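## Saying "let me think about it"

Many of you wrote to me after the April evening in Womton, and most of the letters had the same worry in them.

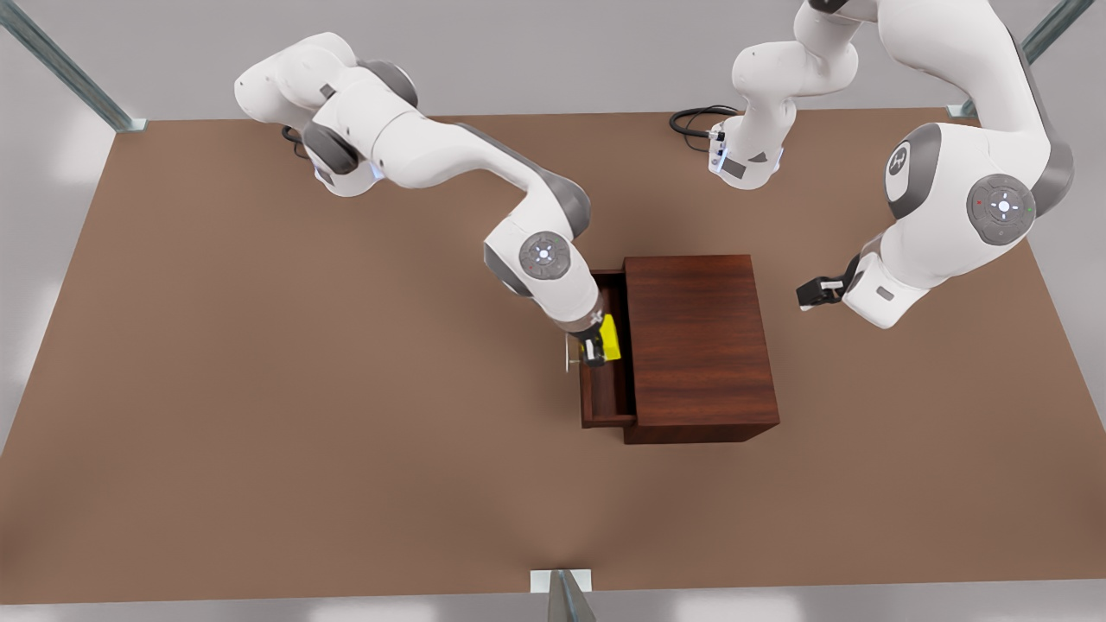

**How long can I wait before I give someone an answer?**

Take one night for small things and three days for big ones, and tell the person which one it is.

I learned this late. For nearly 17 years I said yes on the phone before the other person finished the sentence, and then I was angry with them all week – and they had no idea why. My sister in Hesalholm asked me to host 35 people for her party, and I agreed while I was brushing my teeth.

Now I say, "I'll call you tomorrow evening." Then I really call, also when the answer is no. A person who waits without a date feels forgotten, and I don't want that for my friends.

If you want to practice, start with somebody kind. Ask for a night to decide about a dinner or a ride to the airport. Write me how it went, I read all the letters, only slowly.

Agata Fontana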